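Workshop tips: living with a bench arm that handles computer parts

I fix and resell computers out of what used to be a two-car garage. Most of the work is dull, and the dullest part of it is moving processors out of one holder and into another, over and over, so they can be cleaned, looked at, sorted and shipped. Last October I signed up for the Hindari bench arm, which you rent by the month with a gripper, a tray and a certain amount of hand-holding over the phone. What follows is part review and part list of things I wish had been printed on the lid.

What you pay for

The starter kit was $1,390 up front, and then there is a monthly fee that I have agreed with myself not to add up. For that you get the arm, a two-finger gripper, a small camera that rides at the wrist, and the Mima software, which runs on any laptop that isn't already on its deathbed. Mine was, so add a laptop.

The arm is slow. The brochure calls it "deliberate." A person in a hurry can beat it easily for the first half hour, after which the person wants a sandwich and starts putting chips in backward.

Clean the fingers before you blame the software

My first week was full of crooked pickups, and I spent two evenings in the settings menu moving sliders I didn't understand. Then I wiped the inner faces of the fingers with a lint-free cloth and a little isopropyl alcohol, and the crooked pickups mostly went away. Old thermal paste gets everywhere. It will be on your doorknobs by spring. Wipe the fingers at the start of every batch and again at lunch, and let them dry before you start the arm.

Grip by the edges, and go easy

Mima comes with a grip setting that would be fine for door hinges. Turn it down. A processor weighs next to nothing, and the only reason to squeeze harder is to make yourself feel better. I start at the lowest setting and go up one notch at a time until the part stays level through a full lift and a slow turn. Then I stop, which took some practice.

Both fingers should meet the sides at the same moment. If one gets there first it shoves the chip across, and you'll see a small twist as the other catches up. Move the pickup point a hair toward the late finger and try again. Use a dead processor for this. If you don't have a dead processor, you will.

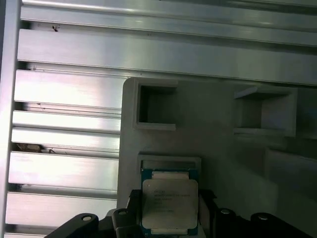

The other thing that decides whether you have a good afternoon is the approach. Come straight down or straight up for the last inch, and do your sideways traveling well above the tray. Out of the box the software likes to take a diagonal shortcut, and a diagonal shortcut near a raised holder is how you learn what shipping costs on a replacement. There is a checkbox for it under Paths, named "Vertical finish," and it ought to be on already.

Keep the tray where you taught it

The arm remembers where the tray was. It has no opinion about where the tray is now. I put a strip of painter's tape along two sides and drew pencil marks on the tape, and every morning I check the marks before I switch anything on. A Deltenano rep suggested their locating plate, a nice piece of machined metal that costs more than my first car's transmission. The tape is holding up.

If you do bump the tray, don't try to nudge it back by eye. Run the teaching routine over again. It takes about as long as a cup of coffee, and you can have the coffee.

Sweep the channels

If your bench surface has slots or grooves in it, they will collect bits. Crumbs of plastic, threads of packing material, things you'd prefer not to identify. Most of it is harmless until a piece works its way under a tray and tips one corner up. A stiff nylon brush pulled along each groove does the job. Skip the compressed air, or do it with the tray off the bench and the parts put away, unless you want the crumbs redistributed evenly over everything you own.

Light it from the side

A bare metal lid under a ceiling fixture turns into a mirror, and the camera at the wrist gets a lovely view of your light bulb. Engraved lettering washes right out. I moved a cheap desk lamp down low, off to one side, and hung a sheet of baking parchment in front of it with a binder clip (keep it well clear of the bulb, or use an LED). The letters came up a good deal better. I still read the part numbers myself with a loupe before anything goes in a box, and would recommend the same to anybody who offers refunds.

Ground yourself, and the bench

You know this one. I knew it too. Wear the strap, clip it on before you reach for a part, and run a ground lead from the metal bench surface. The rental agreement has a whole paragraph on static damage, and the paragraph isn't on your side.

The help line

I got Moushumi Barua three times out of four, and she was patient with me to a degree I hadn't earned. She told me to save a copy of every working setup under a new name before touching it. I now have 61 saved setups, most of them called "good" or "good2," so there is a further tip in there about naming things.

The Su add-on

Su is the extra package that sorts parts by size and sends each to its own row. It's $300 and it works well if your parts arrive in tidy batches. Mine arrive in a cereal box. I tried it for a month, spent longer setting up batches than I saved, and let it lapse. A shop with steadier stock might feel differently.

Would I rent it again

Yes, with grumbling. My back is better and I can answer email while the arm plods along beside me. It hasn't made me any richer so far as I can tell. If you only handle a few chips a week, buy a vacuum pen and a comfortable stool. If you have shelves of the things, ask for the trial month, and get them to throw in the spare finger pads, which they'll do if you let the silence go on long enough.

Questions or corrections: use the contact form | © 2019 The Two-Car Workshop | Back to top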